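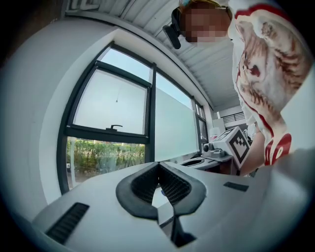 Hanbridge Neighbors Board > House and Yard > Water softener or just live with it?

tapwater_tess
Moved to the Kuusisto Road side in March and the water here is like liquid chalk. Kettle is crusty, shower door is white, my hair feels like straw. Got a quote from Vestomen for a softener, installed, and it came to 3,000. Is that normal?? Never owned one. Last place had city water from the lake and I never thought about it once.

Also do I need to do the outside taps. He kept talking about a bypass and I nodded.

gravelpit
3,000 is a lot. We paid way less but that was a while back and my brother in law did the plumbing. Get 2 more quotes. Vestomen always starts high and then "finds" a discount if you wait till the end of the month.

Skip the outside taps, you don't want salty water on tomatoes and you'd burn thru a bag a week.

Boris Urban
Had one, took it out. Unpopular opinion I know. Water felt slimy, could never get the soap off, and I got tired of hauling salt down the basement stairs with my back the way it is. Now I descale the kettle with vinegar and squeegee the shower. Costs me pretty much nothing. The pipes in this house are older than I am and they're fine.

tapwater_tess
See that's what my dad says too. The slimy thing, do you get used to it?

mrs_pickle
You get used to it in a week!! And it isn't slime, it's your skin without the soap scum on it. I will die on this hill. My towels are soft for the first time since we moved here and I use half the laundry soap I used to (my daughter thought I'd bought new towels). Would never go back, never ever.

Boris Urban
Soft towels don't dry you off. Just push the water around.

mrs_pickle
Then you're using too much fabric softener Boris

gravelpit
lol here we go

Lindiwe Mokoena
Before anyone spends anything, test the water. Hardware store on Vandora Street has strips by the register, or the county will do it if you drop off a sample. We're on the same road and ours came back very hard plus iron, and the iron matters, it will gum up a plain softener. We needed a separate filter in front. The first salesman never mentioned iron at all and his unit was quit working inside of a year. I was not happy.

Ask each company what grain size they're quoting and why. If they can't tell you how they got it from your test and how many people live there, move on.

tapwater_tess
No test was done. He ran the tap in a glass and held it up to the window. Should I be worried

Lindiwe Mokoena
I'd be annoyed. Looking at it doesn't tell you a thing about hardness.

nightshift_dan
Bought mine online for 700 and put it in myself on a Tuesday off. Took all day, plus two trips for fittings, plus one call to my wife's uncle. Fine if you can sweat copper or don't mind push fittings. Needs a drain close by and an outlet. The outlet is what got me, had to get an electrician after all.

Been 6 years, still going. Salt every couple months, whatever's cheapest. Don't get the ones with the wifi, what for.

gravelpit
Push fittings in a wall make me nervous. Out in the open ok.

nightshift_dan
Mine are all out in the open. Not one drip so far

Boris Urban
Key words so far.

mrs_pickle
Tess one more thing, if anyone in the house is watching their salt, ask for the kitchen cold line to be left hard. We did that. Coffee tastes better that way too, soft water coffee is flat. Plants like it better as well.

tapwater_tess
ok that's good to know, my mom's here half the week and she's on a low salt diet. So kitchen cold and outside taps off the softener, everything else on. Is that what the bypass is?

Lindiwe Mokoena
Not quite. The bypass is the valve that lets you shut the whole unit out when it needs work. Leaving the kitchen cold hard means a seperate line, so it can add to the cost depending how your pipes run. Have them price it both ways.

tapwater_tess
Got the strips at lunch. Darkest color on the chart, so hard hard. Strip says some iron too. Dropping a bottle at the county tomorrow and I've told Vestomen I'm waiting on that before I sign. He offered me a discount before I'd even finished the sentence.

gravelpit
called it

Boris Urban
Vinegar is on sale this week.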